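Jhair Inga
26/12/2021

4. What the folding station changed at Rivadeneyra

The case for the folding station, as Ranetti put it to the laundry's management, was a simple one. Folding is dull, it is hard on the shoulders, and people leave it. A pair of arms would take the plain items, and the folders would move to inspection and mending. I was given this account several times during my visits, in nearly the same words, by people who did not themselves fold. I do not think it is false. It does leave out most of what I saw.

Rivadeneyra had 33 people on the finishing floor when the station arrived in March. None were let go. Management pointed to this often, and it should be said plainly. But two of the folders had their hours changed so that someone would always be near the station, and the new duty had no name on the schedule and no pay grade. The women who did it called it "minding." Minding meant bringing cloths over, straightening anything the arms had bunched up, taking finished work away, and deciding when a fold was bad enough to do again by hand. The last of these was the real skill, and it was the part left out of the training sheet.

The station works on one item at a time at a white table, with a basket at one back corner and a stack of folded cloths at the other (Figure 3). An experienced folder does not work this way. She shakes the piece out, finds two corners by touch, and has often made the first fold before the cloth is down. The arms need the cloth on the table, and they take hold of it where it lies. Much depends, then, on how it lies, and that had become somebody's job.
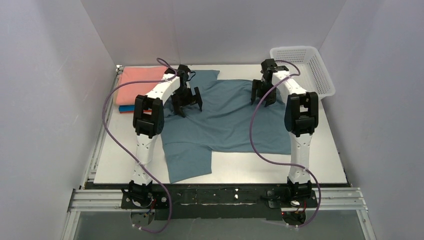
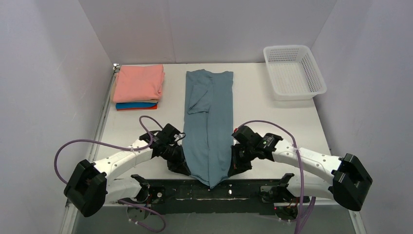
Figure 3. Two arms at work on blue-gray cloth at the folding station.

The supplier's figures deserve a closer look than they got. Ranetti's report claims up to 3390 items in a test period, against 2115 for the same period by hand. I asked what counted as an item and was told that an item was anything the station had released. A towel that was released, rejected by the minder and folded again by hand was counted for the machine. The hand count included bed linen and staff uniforms, which the station did not handle at all. Put side by side, the two numbers say very little about folding. They were still the numbers shown to the board, and by the time I left they had been repeated in a newsletter from Grunora, the parent company, without the notes.

The workers' own views were less settled than either side would like. Several said their shoulders hurt less. One folder told me she was glad to be rid of the flat towels and would happily give the arms the rest of them. The same woman said that she was tired in a different way at the end of a shift, from watching. "When I fold, I can think about my kids," she said. "When I mind it, I have to think about it." Others missed the talk. The old folding tables faced each other, and the minder's place faces a gray panel.

It could be argued that all this belongs to an early stage and will fade as the machines improve. Ploltmont, the consultants who wrote the plan for the change, argue exactly that. I am not persuaded. Better gripping would cut down the straightening, but someone would still have to judge the result and answer for it when a customer complains. Under the present rules that person is the minder, who has no say in the pace of the work or in which items are sent over. The plan has a page on machine faults and who is to be called. It has a single sentence on the people standing beside the machine, and the sentence says that they will be freed for other tasks.

I asked to see a list of those tasks. Inspection had gained no new positions since the station was installed. The mending room had been promised a second sewing machine, and the mender was still waiting for it on my last visit.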